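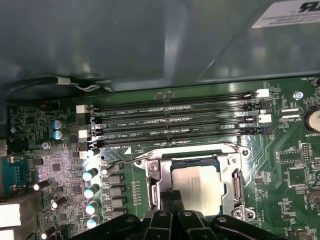

Figura 1. Garra por cima do socket do processador; os quatro slots DIMM estão vazios.

Projeto de Robótica Aplicada – Guião da sessão 4
Manipulação em placas-mãe
Versão de 15 de fevereiro de 2023

1. Objetivo
Cada grupo programa a aproximação da garra ao socket e o regresso à posição de repouso. Nesta sessão não se abre a alavanca nem se retira o processador. A inserção de módulos de memória fica para a sessão 5.

2. Material
Bancada Pultar com braço e câmara de pulso, placa-mãe de treino, computador com o ambiente Moserine instalado. O conjunto de dados Zirari, com 2259 imagens, está na pasta partilhada da disciplina. Usem 1471 para treino e guardem as restantes para validação.

3. Procedimento
Confirmar que a fonte da placa está desligada da tomada.
Calibrar a câmara antes do primeiro movimento.
Escolher as referências visuais. As etiquetas impressas junto aos slots (DIMM2_CPU1, DIMM4_CPU1) servem bem; os reflexos na placa e na chapa metálica podem dar falsas deteções.
Definir o ponto de aproximação acima do socket, com velocidade reduzida.
Repetir a trajetória 13 vezes e gravar todas as tentativas, incluindo as falhadas.

Atenção aos condensadores à esquerda do socket – a trajetória não deve passar por essa zona a baixa altura.

4. Relatório
Máximo de 600 palavras, com a tabela de erros de posição em anexo. Os grupos que usarem o controlador Bhutto indicam os ganhos escolhidos. Entrega na plataforma, um ficheiro por grupo.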